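Notice to the Residents of Flondura

The Office of Bells regrets to inform residents that the noon bell will not be rung until further notice. On Saturday the bell was rung in the customary manner and produced no sound. It was rung again at four in the afternoon, with the same result.

The Office wrote at once to the foundry at Pludberg, where the bell was cast. The foundry replied that its work carries a guarantee of 400 years, of which 171 remain, and asked whether the town had been listening properly.
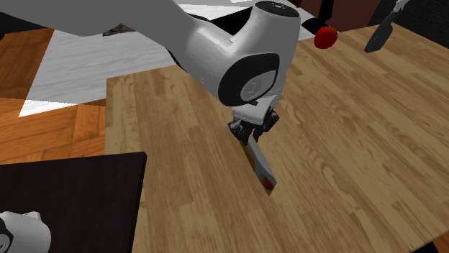
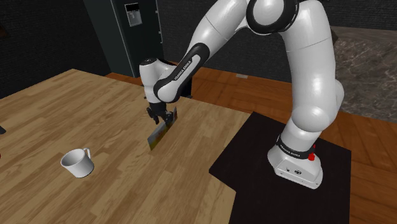
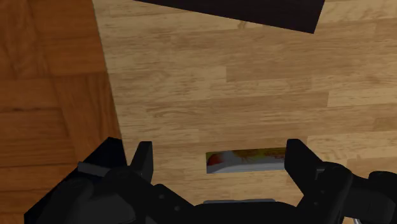 An inspector was sent to Kiltik, across the valley, with instructions to stand by the river at noon. The inspector reports that our bell was heard there clearly, and that the people of Kiltik have set their clocks by it since the spring. They consider the tone very fine.

Twenty-six residents have since asked permission to move to Kiltik. These requests are under review - applicants are reminded that the form must be signed in two places.

Until the matter is settled, noon will be announced by a clerk at the window of this Office. Residents who can hear the clerk but not the bell should report to Room 4. Residents who can hear the bell are asked to come in by the side door, and to tell no one on the stairs.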